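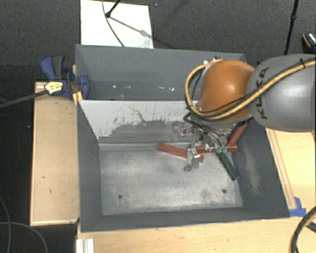

Why does bread rise?
Bread rises when yeast feeds on sugars in the dough and gives off carbon dioxide, and a stretchy web of gluten holds that gas in thousands of small pockets.

Chapter 2
Flour, Water, Time

By Mared Penry and Montri Srithong
Updated July

Get a bowl out before you read any further! This chapter makes much more sense with dough on your fingers, and the first experiment needs only flour, water and a clean countertop. Stir a cup of bread flour together with just enough water to make a shaggy lump, then leave it alone while you read the next few paragraphs. Don't knead it. When you come back, pull on one corner and notice how far it stretches before it tears. You'll be surprised, especially if you tugged on it once at the beginning too.

What you are feeling is gluten. Wheat flour holds two proteins, glutenin and gliadin, and neither does very much while the flour is dry. Add water and they begin to link up into long, springy strands. Glutenin gives the dough its strength, the pull you feel when it snaps back, and gliadin lets it flow and spread. A dough with plenty of both can be stretched so thin that light comes through it. Bakers call this the windowpane test, and you will do it yourself in Section 2.3.

Kneading speeds things up by pushing the strands against each other and lining them up. But look again at your lump, which has had no kneading at all and is already smoother than when you left it. Time does a lot of the same work. Many bakers mix flour and water first, rest the mixture for 30 minutes, and only then add the salt and yeast. This rest is called an autolyse, a French-sounding word for a very relaxed step.

Now for the living part. Yeast is a single-celled fungus, and a packet of it from the store holds billions of cells in a kind of sleep. Warm water and food wake them up. The food comes from the flour itself: enzymes in the flour break some of its starch down into simple sugars, and the yeast takes those in and turns them into carbon dioxide and alcohol. The alcohol mostly bakes off. The gas moves into tiny air bubbles that mixing has already put into the dough, and those bubbles grow. Yeast doesn't make new holes so much as blow up the ones it finds, and so the way you mix and fold has a big effect on the crumb you see when you slice the loaf.

Temperature matters more than almost anything else you can control at home. A dough in a warm kitchen may double in an hour or two. Put the same dough in the refrigerator and it can take all night, and it will usually taste better for it. Slow dough gives bacteria and enzymes time to build up acids and other flavors that a quick dough never gets. Try both with the class recipe on the next page – the difference is lovely, and you get to eat your results.

Salt deserves a word as well. It tightens gluten, slows the yeast down a little and wakes up the taste of the wheat. Forget it once and you will remember the loaf for years: pale, puffy and oddly like cardboard. (Both authors have done this. One of us did it for a wedding.)

A note from the test kitchen
Jaruwan Bunnag baked every recipe in this chapter with three kinds of flour, and her notes run down the margins wherever a dough behaved in a way we hadn't planned. Whole wheat drinks more water than white flour, and sharp bits of bran can cut the gluten strands, so her whole wheat loaves came out shorter and closer in texture. She liked them best toasted.

Words to know
Gluten – the stretchy protein web that forms when wheat flour meets water
Autolyse – a rest for flour and water before the other ingredients go in
Proof – the final rise of a shaped loaf
Oven spring – the fast rise during the first minutes of baking
Crumb – the inside of a loaf, holes and all

Before you start Section 2.1
Go back to your lump of dough. Cut it in half. Hold one half under a thin stream of cold water and squeeze gently over a strainer, letting the cloudy starch wash away. Keep going until the water runs almost clear. The rubbery scrap left in your hand is nearly pure gluten, and it's a wonderful thing to pull on! Wrap the other half and keep it in the refrigerator until tomorrow. You will need it for the starter in Section 2.4.

We use cookies to remember your place in the book. Accept | Settings

Contact Veden Learning | Copyright Veden | Back to top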